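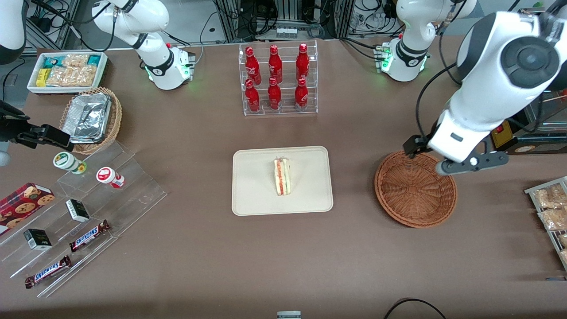

3.2 Packing layout

Meal packing was studied as a tabletop task in which a sandwich, a drink and a snack are brought together from separate holders. Figure 4 shows one layout. The wrapped sandwich stands on a beige tray in the center of the table, the bottled drinks are held in a clear two-tier rack behind it, and packaged snacks share a white tray to one side. One round wicker basket is empty; the other holds a crumpled foil container.

The item list follows the Saturday lunch order at the Niven canteen in Ekcombe, compiled by Salamatu Abubakar. It contains 2616 orders, of which 66 were excluded for missing entries. Sandwiches were treated as the item most easily damaged - a crushed corner was scored as a fault even when the wrapping stayed closed. Bottles were scored on final position only. Snack bags were scored on position and on visible creasing, using the Ginilow scale without changes. Orders with more than one drink are treated separately in Section 4.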